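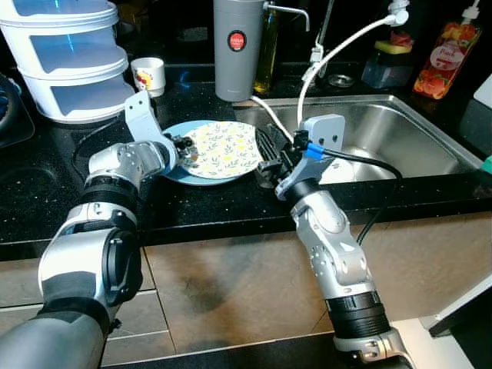 *Prindoveck Abdella*

## 6. Dishes at the sink

This section covers hand-washing single plates with the Ellach two-arm kit. Read section 5 first if the arms have not been leveled to your counter.

The short answer on dishes: the kit can handle one plate at a time with a person nearby. It can't yet take over a full sink. In our September trials it was given 200 plates and finished 17 without help. Most of the rest needed a hand at the pickup, where a flat rim gives the gripper very little to hold.

### Before you start

1. Move glass bottles and cups out of reach of both elbows. The elbows swing wider than the grippers do.
2. Lay one plate face up on the counter, next to the sink.
3. Put the brush where the right gripper can reach the handle.
4. Check that the arm cables hang free and stay clear of the faucet hose.

> **Caution:** The wrists are splash resistant only. Do not lower either gripper mount into standing water.

### Running the wash

1. On the Jomden panel, choose **Sink**, then **Single plate**.
2. Wait for the left gripper to close on the rim. If it closes on air, press **Retry** once. After a second miss, tilt the plate up by hand and let the gripper take it.
3. Confirm that the right gripper has the brush by its handle. A brush held by the head will be dropped.
4. Press **Wash**. The full program takes 273 seconds.
5. Stay at the counter until both arms are parked.

> **Note:** Dried egg and baked cheese will not come off. Soak those plates yourself — nearly 6 minutes is enough for egg — or wash them by hand.

### Not supported yet

- Glasses, knives and anything with a lid
- Stacked plates
- Refilling or pumping soap
- Wiping down the counter afterward

If the plate slips, press **Stop** before you reach in. The arms hold their position after a stop, so you can lift the plate out from under them. Error codes for the grippers are listed in section 9.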